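Report of a Visit to the Stolon Workshop

A party of 12 members attended the open afternoon held in September at Stolon, the shared workshop where the Stistilia build is carried out. Members were received by Eusebio Arboleda, who co-ordinates the project.

The build concerns a two-armed robot intended for sorting and tidying stock on open shelving. Work began at a member's home and was moved to Stolon when more floor space was required.
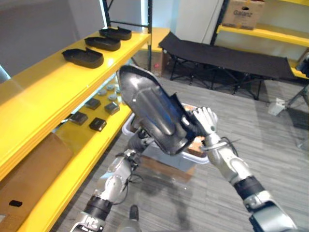
Mr Arboleda explained that the arms are run slowly while new routines are tried. Each session lasts roughly 22 minutes, after which the joints are inspected and the notes written up.

Questions were invited on the hands. The party was interested in the covering of the fingers and in how readily a worn part may be replaced. It was stated that spares are kept on site.

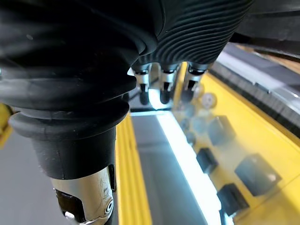
The control software, known as Floker, is maintained by two members in the evenings. A short paper on its use was handed out and may be borrowed from the secretary.

The yellow shelving carries black trays above, with small blocks and round grey discs on the level below.
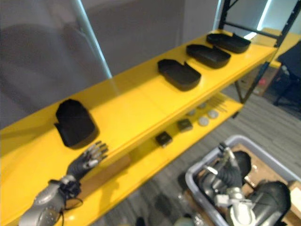 Page last changed: September

Discussion then turned to soft goods, on which the group has spent the past six weeks. Fabric was described as the harder task, as its shape alters with every grip.
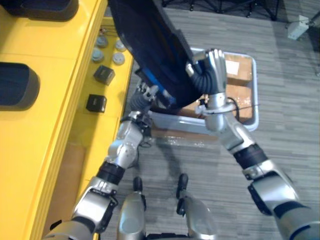 Both arms at work on a dark fabric item, Stolon workshop.

The visit closed at 4.30 pm. Members wishing to attend the next one should give their names to the secretary.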